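Clistbridge Table Activity Guide
Section 6: Setting Up the Fruit and Plate Table

Welcome to one of our favorite set-ups in the whole guide! All it takes is a table, one plate and one piece of fruit, and you can have it ready before the kettle boils. If you have already worked through the Pirihi sorting activity in Section 5, you will know most of the first steps, but please read the notes on fruit anyway -- round fruit behaves very differently from blocks.

What you need

One light-colored table with a flat, level top
One shallow plastic plate with a raised rim
One whole pomegranate, firm, with no splits in the skin
A soft cloth

Preparing the table

1. Wipe the tabletop and let it dry. A damp patch under a plastic plate will make it slide, and you will spend the whole activity chasing it.

2. Check that the table is level by setting the pomegranate down near the center and letting go. If it wanders off in one direction every time, adjust the feet and try again. (Pomegranates are a bit lopsided, so turn it and test it more than once before you blame the table.)

3. Clear away anything that doesn't belong to this activity. A plain surface makes the colors sing!

Placing the plate and fruit

4. Set the plate down near the middle of the table, right side up. We love a pink plate on a white top. The edge is easy to find at a glance, and a matte finish keeps the glare down.

5. Put the pomegranate to the right of the plate, directly on the table. Keep a hand around it until you are ready to start.

A round, shallow plate with a flat center works beautifully. The flat part gives the fruit somewhere to settle and the rim catches it if it rolls. 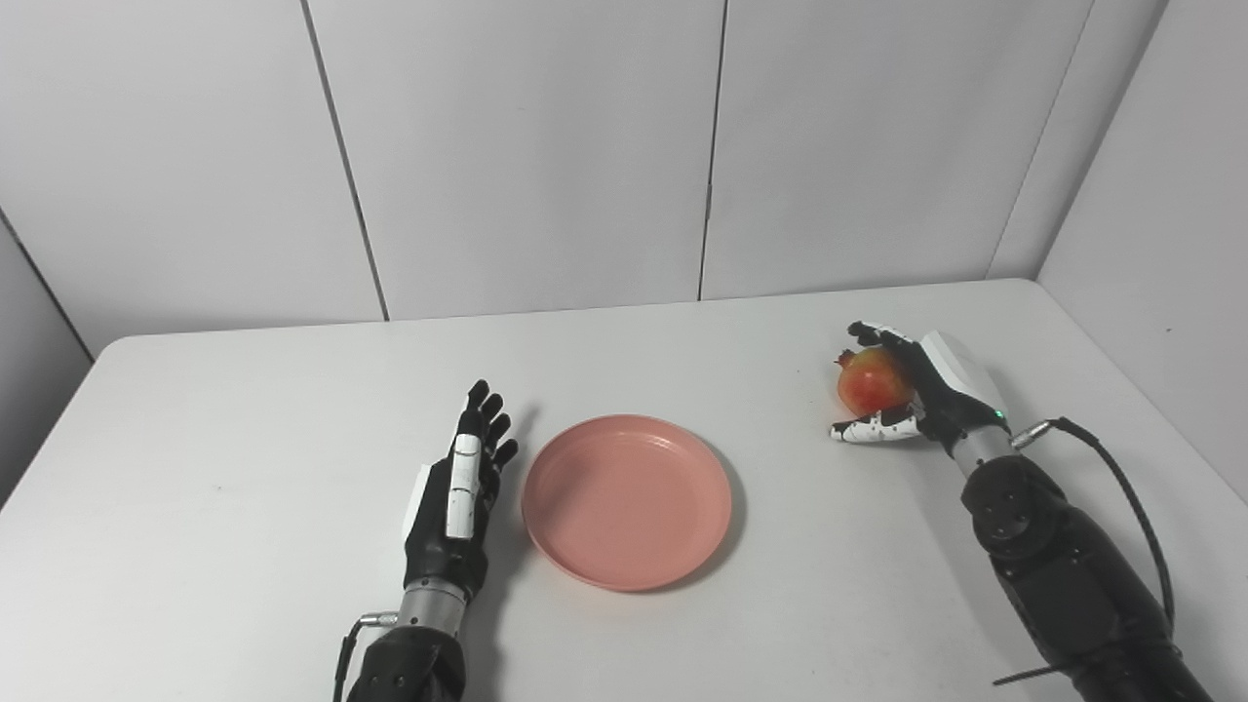
6. Lift the pomegranate clear of the rim, bring it over the center of the plate and lower it until it touches. Wait a moment before letting go.

7. Check the result. The fruit should be resting on the flat part with the plate still in its place. If the plate has shifted, slide it back and repeat from step 5.

Note: The little crown on a pomegranate is wonderful for showing which way up it is, but it makes a poor handle. Hold the fruit around its widest part.

Caution: Pomegranate juice stains, and it stains fast. If the skin splits, stop, put the fruit in a bowl and wipe the table right away. Do not leave juice on a white surface overnight.

Caution: Do not drop the fruit onto the plate from a height. Thin plastic can crack at the rim, and cracked plates should go in the recycling.

Variations to try

Once the basic placement feels easy, move the plate a little farther away, or start with the fruit on the left. Lemons are great fun too, although they roll in a curve and take some getting used to. Apples are the gentlest choice for a first session.

Putting things away

Wash the plate in warm soapy water and dry it flat. Dry the fruit with the soft cloth and keep it somewhere cool. A firm pomegranate can be used again, so check the skin for soft spots each time you bring it out. When it does start to soften, open it up and eat the seeds -- they are delicious over yogurt.

Continue to Section 7 for the Gerkomlow bowl set.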